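Brindden Simulation Guide
Section 4: Setting up the cup uprighting task

4.1 Before you start

This section covers the simulated task used for the Prumari grasp policy results. It assumes you have installed the Brindden package and finished the arm calibration check in Section 3. Work through the steps in order the first time. After that you can skip to 4.3 and load a saved configuration.

You will need:

A workstation with a supported graphics card
The Brindden task library, including the cup meshes
The Hosoda gripper model, with both finger pads enabled
Write access to the results folder

CAUTION: Do not run this task with a physical arm connected. The controller gains in the task file are tuned for simulation and will drive a real gripper too hard. Disconnect the arm at the network switch before you launch.

4.2 Loading the scene

1. Open a terminal in the project directory and start the Brindden launcher.

2. Choose "Tabletop" from the environment list, then "Cup, side-lying" from the task list.

3. Set the random seed. The published runs used seeds 1 to 5. If you leave the field blank, the launcher picks a seed and writes it to the log.

4. Set the surface to plain white. The textured surfaces are for the robustness tests in Section 6 and will change your baseline numbers.

5. Turn on the wrist view. The policy takes its colour input from this view only. The overhead view is for your own use and is not passed to the network.

6. Press Start and wait for the physics to settle. The launcher holds the arm still until the cup's velocity falls below the threshold in the task file.

NOTE: If the cup rolls out of reach while settling, the trial is discarded and a new starting pose is drawn. Discarded trials do not count towards the total.

4.3 Checking the starting pose

Once the cup has settled, check the wrist view before you let the policy run. The cup should be on its side with its mouth visible, and part of each gripper finger should show along the bottom of the view. The fingers should be open, with the body of the cup lying between them. Small differences in the angle of the cup are expected and are part of the test.

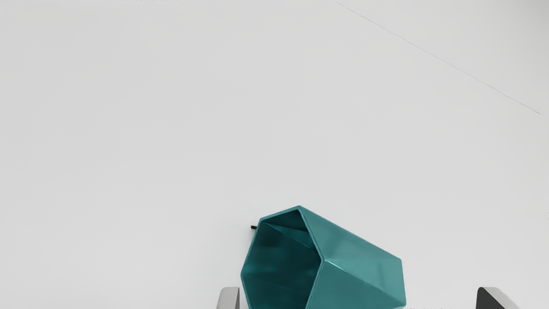

Why does the task use a hexagonal cup when a round one would be simpler to model?

Flat sides give the finger pads a defined contact area, so a grasp that is a few degrees off shows up clearly as a twist when the pads close. With a round cup the same error is often hidden, and the early versions of the policy scored better than they should have.

7. If the pose looks right, press Accept. If a finger passes through the cup wall, press Reject and report the seed. This is a collision mesh fault and retrying will not clear it.

4.4 Running the trials

8. Select the policy checkpoint. Use the file ending in "final" to reproduce the published result.

9. Set the time limit to 30 seconds per trial. Longer limits let the policy recover from bad grasps, and the scores will no longer be comparable.

10. Set the batch size to 4 if your card has limited memory. Batch size affects speed but has no effect on the outcome of a trial.

11. Press Run All. The full evaluation is 1,566 trials. You can pause between batches, but do not close the launcher part way through or the summary file will be left incomplete.

A trial counts as a success when the cup is standing on its base, both fingers have released it, and it stays upright until the hold timer ends. A cup that is upright but still held is logged as "partial". Partials are counted as failures in the main table and listed separately in the appendix.

4.5 Reading the results

The summary file has one row per trial. The columns you will use most are the seed, the starting angle, the contact angle at closure and the outcome. Sort by starting angle first. Failures tend to gather where the mouth of the cup points towards one finger, which leaves the policy to choose between gripping the rim and gripping the body.

NOTE: Contact angle is left blank when the fingers never touch the cup. Filter these rows out before you calculate an average.

To compare two checkpoints, run both with the same seeds and use the Wellov comparison script in the tools folder. It matches trials by starting pose and reports the difference for each pair.

Questions about the evaluation settings should go to Trinidad Tiongson. Attach the log and the task file, and include the seed for any trial you want checked.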